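Bus route 16 to run later from April

Passengers on route 16 between Pleria and Parsons Road will get two extra evening buses from April. The last departure from Pleria station moves to 11.40 pm, an hour later than now. Fares stay the same.
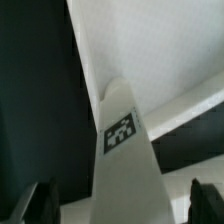
Jovura, which runs the route, is also switching it to electric buses. Four are due by the summer — the rest will follow once the depot has more chargers. Residents have complained for years about fumes at the Parsons Road stop, where engines are left running between trips.

Route 708 is not affected.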